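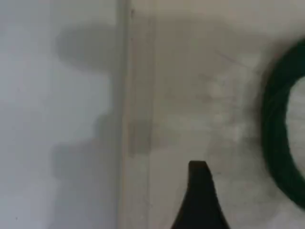 Ailbhe Ó Conaill: Measure the sofa first, then choose the print. I hung a Hutard canvas over mine and it looked lost until I moved it down to 22 cm above the back.

Hanging height in a rented flat
Posted by Lynch
My print weighs 5 kg and I can't drill. Do I go by eye level or by the furniture?

Špela Vukčević: Furniture, if there's any under it. Use 2 hooks for that weight.

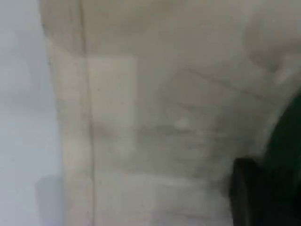 Will adhesive strips hold it? Check the weight printed on the packet and leave them overnight before hanging.

Covholm: just lean it on a shelf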